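Kitchen Tips: House Rules for Running a Robot Arm Around Dishes

Updated Jan 16, 2025

More home cooks and small workshops now have an arm on a bench or a rolling base that can lift cups, plates and pans. The manuals cover the wiring and the software well enough. They say very little about dishes. These are the rules we use at the Lutent shared kitchen, where an arm puts away most of the mugs. They started as a sheet taped inside a cabinet door and have been changed many times since.

Check your own manual first. If it gives a stricter limit than we do, use that one.

Before you switch it on

Clear the counter along the full reach of the arm, then clear a hand's width more. Knives, graters and glass lids go in a drawer. Cords for the kettle and toaster are unplugged and coiled, because a loop of cord will catch on a wrist joint sooner or later.

Mark the reach on the floor with tape. We use plain painter's tape and replace it when it lifts. Anyone standing inside the tape while the arm has power needs to have the stop button in hand or within easy reach. Children and pets stay out of the room.

Test the stop button every session. Press it while the arm is moving slowly with nothing in the grip. If the arm coasts or finishes its move, shut it down at the wall and don't use it again until you know why.

Find out what your gripper does when it loses power. Some hold, some open. If yours opens, never let it carry anything over a hard floor or over a person's feet.

Sorting the dishes

We sort into three groups before each run.

Group one is sturdy stoneware, plastic, enamel and wood. The arm can handle these at normal speed.

Group two is glazed mugs, small bowls and anything with a handle. Half speed, and someone watches.

Group three is thin glass, cracked or chipped pieces, anything with gold trim, and anything you would be sorry to lose. These are done by hand.

A chipped mug belongs in group three even if the chip is old. The grip puts pressure on the wall from two sides, and a hairline crack you can live with when drinking coffee may not hold up to that.

Weigh a few pieces on a kitchen scale and write the numbers down. Our lightest mug is 236 grams and our standard one is 334 grams. The arm handled both, but on the light one the force we had set for the standard mug was more than it needed. We now keep two grip settings, named for the mug and not the number, so people pick the right one.

Empty means empty. No spoons, no tea bags, no inch of cold coffee. Liquids and motor housings should be kept apart, and a spoon left in a mug will swing when the arm turns.

Dry everything first. A wet glaze is slick, and finger pads that hold well on a dry mug can lose it when there is dishwater on the wall. Grease is worse. If a mug feels slippery in your own hand, wash it again.

Gripping mugs

Most of our breakage has been mugs, so they get a section to themselves.

Take the mug by the body. The handle looks like the natural place, but it gives the fingers a small curved surface off to one side of the weight, and the mug will turn in the grip. Set the mug down so the handle points away from both fingers. If the handle ends up under a finger, open, back off and start over. Don't try to nudge it around with the arm.

Curved fingers suit round mugs. Flat ones work if the pads are soft. Whichever you have, close slowly until both sides touch, pause, then add force in small steps. Stop as soon as the mug lifts without slipping. Extra force does nothing for you once the mug is held.

A tilt in the grip is common, and a small one is fine for carrying. What matters is the moment you set it down. A tilted mug lands on one point of its foot, which is where chips start. Bring it level before the last few inches, lower it at the slowest speed, and open the fingers only after it is resting on the surface. 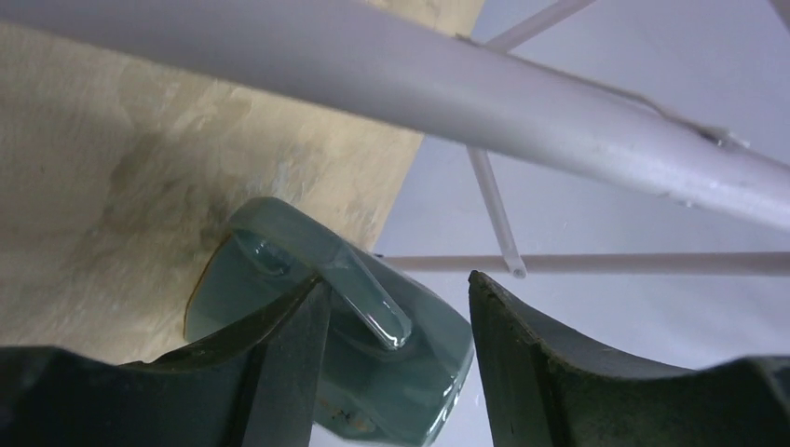
Glazed mug held by the body, tilted, with the handle clear of both fingers.

Look past the mug as well as at it. Rails, rods and racks behind the work are easy to forget when you are watching the fingers, and a handle that sticks up adds to the height of whatever you are moving. Plan the path for the tallest point of the piece as it sits in the grip.

Over a hard surface, put down a folded towel or a silicone mat. We bought a thick gray mat from Kaewsai and it has done well, though a bath towel folded twice does nearly the same job.

Cleaning the fingers

Wipe the finger pads before each session with a damp cloth and a drop of dish soap, then with plain water, then dry. Dust builds up on rubbery pads and takes away their hold. Do not use oil-based cleaners or furniture polish. Do not use bleach unless the maker says the pads can take it.

Look at the inside curve of each finger while you are down there. Scuffs are normal. Replace the pads for cuts, peeling edges or a hard shiny patch. Grit stuck in a pad will scratch glaze, so run a thumb over it with the power off.

Dishes that have been handled by the arm get rinsed before anyone eats or drinks from them – this applies even if the pads were just cleaned. Unless your pads are sold as food safe, treat them like a countertop you don't fully trust.

Keeping a log

A spiral notebook is enough. Write down the piece, the grip setting and what went wrong. We logged 242 lifts before the last revision of this sheet, and the notes on slips were the useful part. Two entries in a row with the same fault means the arm is parked until someone has looked at it.

The Betevex workshop down the hall keeps its log on a clipboard hung by the stop button, and we have copied that.

Shutting down

Open the fingers, park the arm low, and cut the power at the wall. Cover the wrist if you will be cooking nearby, as steam and frying grease get into everything. Put the stop button back on its hook.

We check the tape, the pads and the cords again every March.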